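Nelgate Residents' Help Pages
Home > Community rooms > Floors and fittings

Marks on a polished marble-effect floor in a shared activity room

Posted by Asora Community Rooms, May 27, 2021

We manage an activity room with a glossy grey marble-effect floor, pale with thin white veining. The room was redecorated in February and the floor has been in regular use for repair sessions and children's groups. A number of fine scratches have since been reported, together with dull patches where water was left standing. We would be grateful for advice on cleaning the floor and on preventing further damage. The white basin used in the room is placed directly on the floor, and the walls are painted in blue bands which we do not wish to splash.

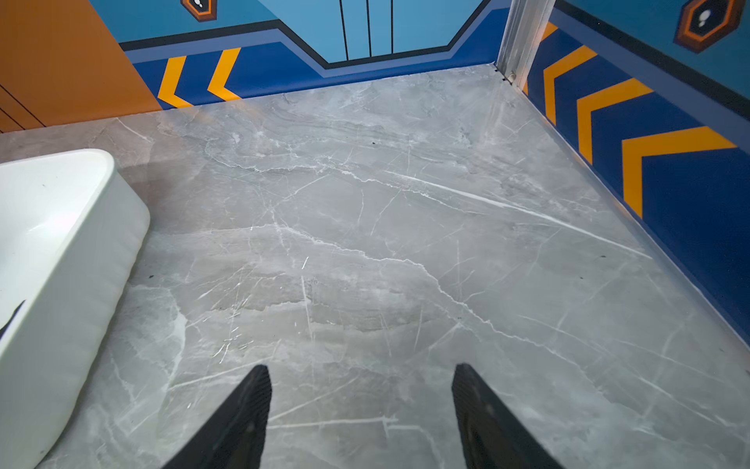
Replies

Mac Carthaigh Flooring

It should first be established whether the surface is real stone, ceramic tile or sheet vinyl, as the treatment differs. The manufacturer's care sheet should be consulted before any product is applied. Until then, please observe the following.

Sweep with a soft broom before mopping. Grit is the usual cause of fine scratches on a polished finish.

Use a well-wrung mop and plain warm water. Vinegar and other acids must not be used on marble.

Stand the basin on a rubber mat and dry the floor beneath it after each session.

Dull patches may be limescale. On stone, a specialist should be asked to inspect them. 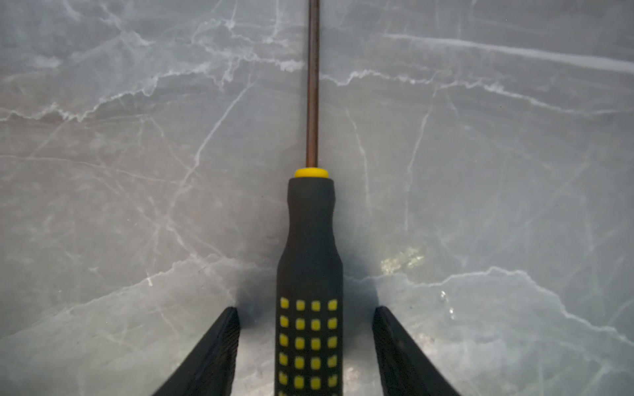
Ivell Repair Group

Our group uses a similar hall for 13 sessions a year and the hirers' agreement now requires all hand tools to be kept on a padded mat. Metal parts are the main concern. A screwdriver with a grip like the one shown, dark with small yellow squares, is comfortable to hold, but its bare metal shaft may still mark a polished surface if it is dropped or dragged. We purchased 2 mats and have received no further reports of scratches. Small screws should be kept in a lidded tin.

Nelgate Tenant

Ours was scratched as well. We put a rug over it.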